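Chapter 4
Insight and Its Limits

Perrine Arnaud kept a habit journal for most of her thirties. By her own tally it ran to 849 entries, and a good number end with the same discovery: she put things off as an adult to defy a father who had run the household by timetable. She believed it each time. She also went on filing her tax return late.

Popular psychology has an answer ready for cases like hers. She hasn't gone deep enough, or she hasn't truly accepted what she found. You should be suspicious of that answer. An explanation that counts every failure as proof that more of the same is needed can't be tested, and a claim that can't be tested shouldn't be sold to anyone at the price of a weekend retreat.

This chapter asks what self-knowledge does for behaviour. We start with the Bonley diaries, in which 70 adults wrote down a reason each time they broke a resolution. Senad Dimitrov, who coded all 2,375 reasons, found that the writers favoured whichever cause they had most recently read about. Childhood was popular in January, when the self-help books were new. Later in the year it was work, or sleep.

None of this shows that childhood doesn't matter. It plainly does, and Chapter 7 takes up the evidence. The trouble lies with the step from "this feels true" to "this is the cause". A feeling of sudden clarity is a feeling, and we have no good grounds for treating it as a measuring instrument.

Before reading on, write down one habit you have tried to change and the reason you believe you have it. Keep the page somewhere safe – we will come back to it in Section 4.3, and you may find you no longer recognise the explanation as your own.
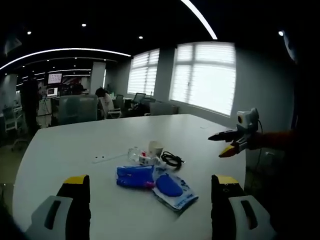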